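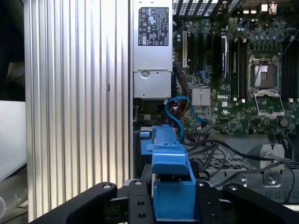

Revision 6 of the chassis disassembly work instruction takes effect in the Kernska cell on August 30, 2020. It replaces the general handling clause with separate rules for three classes of contact: plastic parts, bare sheet metal, and anything electrically connected to a board. The old clause treated a computer chassis as one object with one force limit, and that does not hold up once the cover is off. An open workstation puts blue plastic directly in front of the fingers, with a blue SATA cable dropping toward it from beside the power supply and black cables running across the lower right. The plastic is a permitted contact. The cables are not, and the approach path has to be checked against both before the fingers close.

Grip force on plastic parts is now capped at 10 newtons until the part has moved. If no motion is registered at the cap, the program opens the fingers, backs out along the approach line, and flags the unit for manual work. Retrying at a higher force is no longer allowed under any operator login.

Exposed processor sockets are a no-contact zone. With the retention frame raised and the contact pins uncovered, the arm keeps a clearance of 13 millimeters on all sides, measured from the closest point of the tool and not from the tool center. Amos Montoya has added the zone to the shared cell model. Programs written against the earlier model must be reloaded before they will run.

Power supplies stay in the chassis during automated steps. Removal is a bench task, done by a person after the discharge wait printed on the traveler. The rating label is to be photographed at the bench and the image attached to the unit record.

The changes come out of the review of 2,743 handling records led by Zoila Grajales. Most of the faults logged as "part stuck" were cases where one finger had caught a cable or a sheet-metal edge. These now get their own fault code, E-CAB, and should not be entered as stuck parts.

Kyrylo Demchenko will sign off operators on the new revision at the cell. Bring your current authorization card. Authorizations issued under the previous revision remain valid for manual bench work only and expire at the end of December. Comments on the draft fixture annex go to Birdie Abernathy.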